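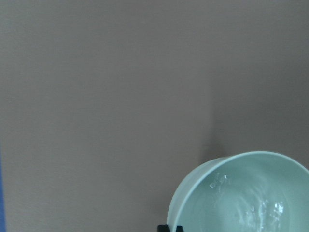
HANDOUTS > TABLE WORK > POURING AND SPILLS

Zesside Evening Courses, Everyday Measurement
Handout for session 4. Revised 27/06/2019

Bring this sheet with you. It replaces the January version, which had the wrong table at the back and a few claims I no longer want to defend.

4.1 What we are measuring

Take a round bowl, a paper cup and some water. Move water from one to the other and find out how much went missing. Put like that it sounds too easy for a class, and some of you will be finished pouring before the rest have found a towel. The trouble starts when you write the result down. "No spill" can mean that no drops were seen on the table. It can also mean that no drops were looked for. Clear water in a pale green bowl is hard to read by eye at the best of times, and when the surface is moving you get bright streaks that can easily pass for a water line. I don't accept a level judged by eye, even from people who cook every day. Use the scale.

Weigh the cup and the bowl dry, weigh again after filling, weigh again after the pour. Whatever has dropped out of the sum is either on the table, on you, or clinging to the cup wall. Most sheets I get back blame the table for all of it.

4.2 The Flultorier layout

The reading for this week recommends the Flultorier layout: tape lines across the table in both directions, so that every object has a cell and can be put back where it was. The authors say it cuts spills. They give 1,337 pours with tape and 3,219 without, and the spill rate is lower with tape.

Maybe. Look at how the two piles were collected. The pours without tape came first, all of them, and the pours with tape came after. By then the same people had several thousand pours behind them. I would expect them to spill less on a bare table too. The paper never says whether anyone went back and tried it.

There is also the question of what a cell is for. If the bowl sits across a line, which cell is it in? The reading says "the nearest cell," and leaves it there. For a round base we will use the center of the base and write the cell down before the pour starts. A cup lying on its side has no useful center, so record the cell the mouth is in and which way the mouth points.

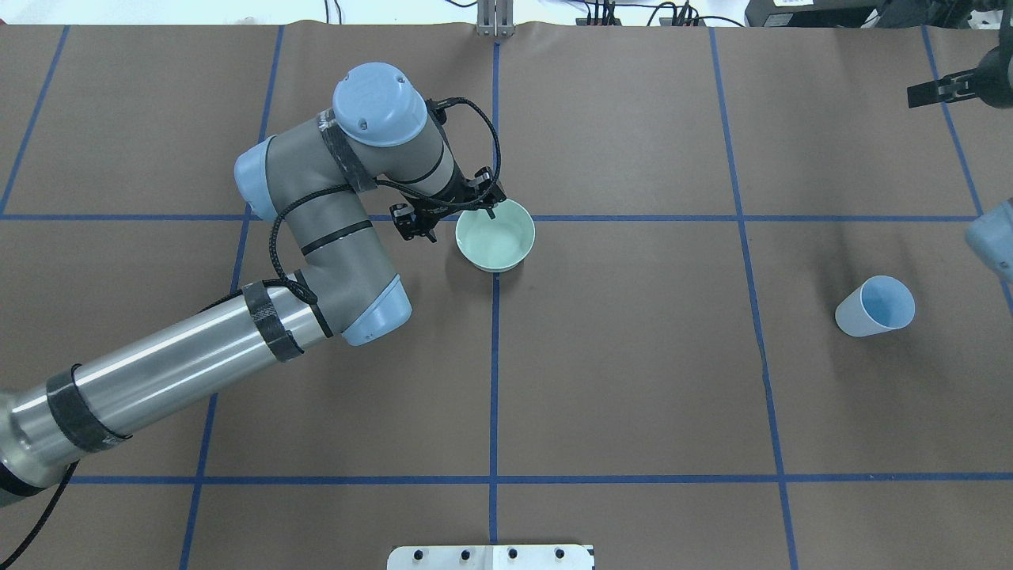
Last term's Kassa group objected to all this, in a note handed in with their results: the grid is only there so that we can find the bowl again, and asking it to prevent spills is like asking a ruler to make things straight. They had done 30 pours each way, switching after every pour, and found no difference they were willing to sign.

I think they are mostly right, with two reservations. Thirty is few. And they knew which result I was hoping for, having sat through the previous session.

4.3 Laying the tape

Use narrow tape in a color that stands out from the table. Pull it tight and press it from the middle outward. Where two strips cross there are two layers, and a light paper cup set on the crossing may rock. Whether that matters I can't tell you. The Plonance booklet says a crossing is "the most stable point on the grid" and offers no measurement at all. Test it before you quote it.

Check your right angles with a square held flat on the table. A photo taken at a tilt will make a good corner look bad - and sometimes a bad one look good - so don't hand in a photo as proof.

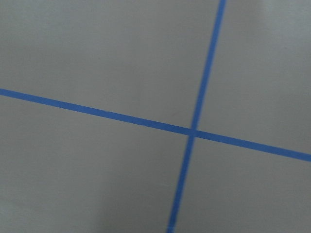 Fig. 3. Two strips of blue tape crossing on the table.

4.4 For next time

Do 30 pours with the grid and 30 without, in mixed order. Decide the order before you start and attach it to your sheet. Keep the bad pours. If you knock the cup over, write "cup over" and the cell, and leave the line in.

Do not scale your result up to "per 1,000 pours." Two spills out of 30 is two spills out of 30.

Answer in a few sentences: what result would have made you say the tape does nothing? Write that part first, and date it.

Spare tape is in the drawer under the scales. Paper cups you bring yourselves.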